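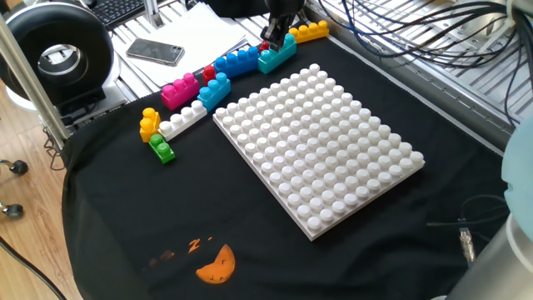

Shops and small manufacturers in Coltby are sitting on more unsold goods than they have at any time since the Kullura Business Survey began asking about it, and the latest results, released 2nd August, suggest that it may be a good while before the shelves thin out. Inventories are one of those parts of the economy that most of us never think about until a store has a clearance sale (and then we think about them quite fondly!), but they matter a great deal to who gets hired and what gets ordered. Think of the bright toy blocks lying in an arc around that big white board, with the yellow one flat on the cloth near the back. Every piece has been bought and paid for, and until it finds its place it earns nothing for its owner. A good many Coltby firms have their money tied up in just that way.

The survey went to 782 businesses across the town and the neighboring district of Mangundap, and 242 of them sent back a full set of answers. Of those, 81 said they were holding more stock than they wanted, and 53 said they had cut or canceled orders with suppliers as a result. The remainder described their stock as right or a little low, a group made up largely of restaurants, repair shops and other places that don't keep much in the back room to begin with.

How the town got here is a fairly familiar story. Last year deliveries were slow and prices were climbing, and owners did the sensible thing and ordered early, often in larger amounts than usual, so as not to be caught short in December. Then the goods arrived more or less all together, and customers, who had their own bills to worry about, bought a bit less than everyone had hoped. Furniture and garden equipment seem to have been hit the hardest. Clothing did better, though the survey notes that several clothing stores got there by marking things down early and taking a smaller profit.

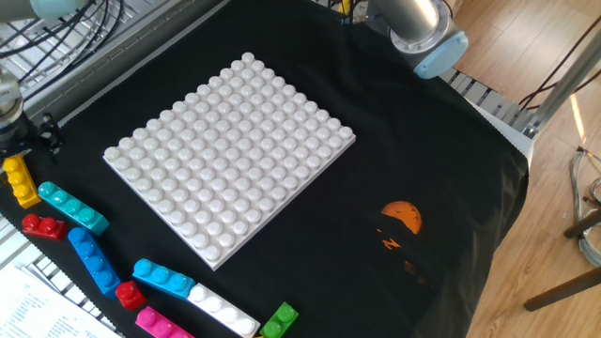 *A white studded board on black cloth, with an orange half-circle printed on the fabric beside it.*

The cost of carrying all this stock is the part that worries lenders. Plenty of small firms pay for their inventory with a line of credit, and while interest rates were low it didn't hurt much to let a pallet sit for a few extra months. With rates where they are now, the same pallet is eating into the money that might have gone toward a new van, a longer lease or another pair of hands on the floor. Firms with too much stock were also the ones most likely to say they had put off hiring until next year, and they were more cautious than their neighbors about fall orders too.

There is a brighter side to it, and shoppers will probably be the first to notice. Discounts are expected to come earlier this year, and Iliven, the wholesale warehouse on the Mangundap road, has already begun letting its regular customers spread returns over a longer period and swap slow-moving lines for smaller mixed orders. The company says it would sooner have a retailer back every month with a modest order than once a year with a truckload, and several store owners wrote in the survey's comment section that the change had helped them a good deal.
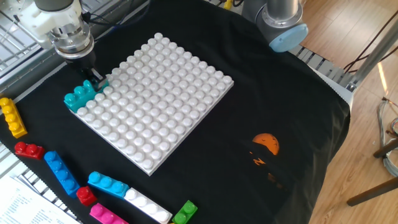
*A teal brick held at the corner of the white board.*

Kullura will send out its next questionnaire in December, with an added page on how firms pay for their stock and how long they usually hold it. Businesses in Coltby and Mangundap that were missed this time around, or that meant to answer and never quite got to it, can ask to be put on the mailing list before then. The full tables, including the breakdown by type of store, are free to read at the Coltby public library.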